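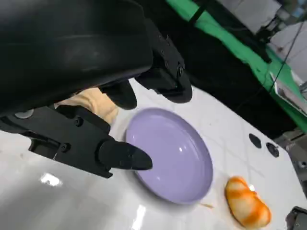 *Page last changed: 15 November 2019*

## Gripper trials at Turnley: the plate week

In September we started to compare two grippers for the table-clearing work, and many of you asked how it goes. So this item is a little longer than our usual one. I will write what we did, what we measured, and what we still don't know.

The two candidates are the Idell, a two-jaw parallel gripper which we have had on the shelf since last year, and the Veres, which has jointed fingers with rounded tips. Both go on the same arm, with the same wrist camera and the same controller. This was important to us. In the spring we compared two grippers on two different arms, and afterwards we could not say if the difference came from the fingers or from the joints above them. We lost much time with that discussion and I don't want to repeat it.

### The tasks

We kept three tasks for the comparison:

- lift a plate by its rim and put it down in another place
- pick up one piece of food and put it on the plate
- push the plate a short distance without lifting it

The plate is the lavender one which visitors to the lab will remember. It has a raised rim and a shallow inside, so a fingertip can go over the edge and find something to hold. For the food task we used several shapes, and the long orange-and-white piece became our standard, as both grippers found it difficult in the beginning. It is irregular, so the width changes depending on where you take it.

Each gripper did 90 attempts per task, in blocks, and we changed the gripper between blocks. Changing it takes longer than I would like. The four screws are easy but the cable connector is on the wrong side for our arm, and you have to turn the wrist almost completely to reach it. If somebody in the Skurnus group has made a better bracket for this, please tell us. We would copy it with thanks.

### What we saw

With the plate, the Veres was clearly better. The tapered tip can come in low over the rim, and the finger bends a little when it touches the table, so a small error in height is forgiven. The Idell has flat jaws and wants the height to be correct. When the height was too low, the controller stopped the arm with a force warning, and each time we had to clear the warning by hand. By the end of the first week I was hearing that beep at home.

With the food piece the result was closer. The Idell closes straight and you know exactly where the jaws will meet. The Veres closes on a curve, so the tips also move forward or back while they close, and our first program did not count with this. Many early misses were our own mistake. After we corrected the approach point by a few millimetres, the two grippers were nearly equal, and we repeated the full block to be fair.

For pushing I can't give a winner. Both did it. The Idell pushes more straight, and the Veres is softer at first contact.

### The camera

The wrist camera gave us more trouble than the fingers did. From its position it sees the gripper housing very large, and with the Veres the housing and fingers cover a good part of the view. The plate is visible between and under the fingers, but when the hand comes close, one side of the rim is hidden under the fingertip, and the software has to guess the rest of the oval.

The second problem is light. Our white marbled tabletop is glossy and the reflections are strong. In one pose there is a bright rectangle on the surface and also a long streak close to the plate, and the edge detector liked both of them very much. In one block it proposed the reflection as an object 31 times. We lowered the exposure and this helped, but the black fingers then became so dark that their edges were hard to separate from the dark area behind the table. The green cloth gives a good contrast where it is in view, but from low poses there is not enough of it.

We want to try a matte sheet on the table next. I am a bit against it, as real tables in real kitchens are also glossy, but for comparing grippers it would remove one source of noise.

### Recordings

All blocks were recorded, the bad ones too. There are now 3,947 short clips on the shared drive, sorted by gripper and task. The file names from the first days use the old pattern – sorry for this – and a note in the folder explains how to read them. Please copy clips to your own machine before you cut them.

### Next steps

We continue with the Veres for plates and keep the Idell mounted on the second arm for boxes and other straight things. The next block is planned for 240 attempts with the Veres only, with bowls added, and with the camera moved a little outward if the new mount arrives in time. I would also like to test a softer fingertip cover, but first we have to find one that doesn't slip on a glazed rim.

Anyone who wants to watch a block is welcome in the lab on weekday afternoons. Please write the day before, so that we don't have the arm open for repair when you come.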